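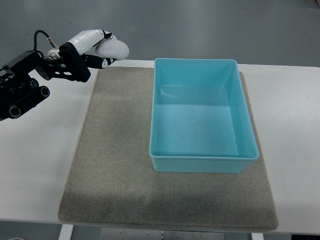

White table, Bullport site.

Table surfaces: results of the March survey
August 13, 2024
3 shares | 0 comments

The survey of table surfaces at Bullport and Galang covered 457 tables. Of these, 170 were listed for follow-up. The most frequent finding was edge swelling, followed by staining and by legs out of level. Scratches that can be seen but not felt with a fingernail were recorded and left alone.

Edge swelling was found mainly on tables near sinks. Water enters at the joint between the top and the edge strip, the core expands, and the strip lifts. Once the core has expanded it does not return to its original thickness, so regluing the strip gives a poor result. Tops in this state will be replaced. Where the strip has lifted but the core is still flat, the joint will be cleaned, glued and clamped overnight.

Staining is a separate matter. Most marks on the white tops came off with warm water and a small amount of dish soap. Marker ink needed isopropyl alcohol on a cloth, followed by a rinse. Abrasive powder should not be used. It dulls the finish, and the dull patch then picks up dirt faster than the area next to it – several tops at Galang now have a gray ring for this reason. Melamine sponges count as abrasive for the purposes of this note.

Replacement tops will be the Tunwood type, supplied by Vindden. They fit the existing frames at both sites, but the screw holes are not predrilled. Use the old top as a template and set the drill stop before starting. The screws from the old tops may be reused if the threads are clean. Do not use a power driver for the last turn.

Leveling can be done at any time without a work request. Place a spirit level along the long side first, then across the short side. Turn the foot on the low corner until the bubble is centered, then check the long side again. If a foot has run out of thread, report the table number. Folded cardboard under a foot is to be removed wherever it is found.

The first delivery is 40 tops, all of them for Bullport. Galang will be supplied from the second delivery, for which Vindden has not yet given a date. Until then, swollen edges at Galang should be kept dry and covered with white cloth tape if the strip is sharp.

Table numbers are on the underside, at the left rear corner. Please quote the number in every request. Requests that give only a room will be returned.

Share this item (3)
Comments (0)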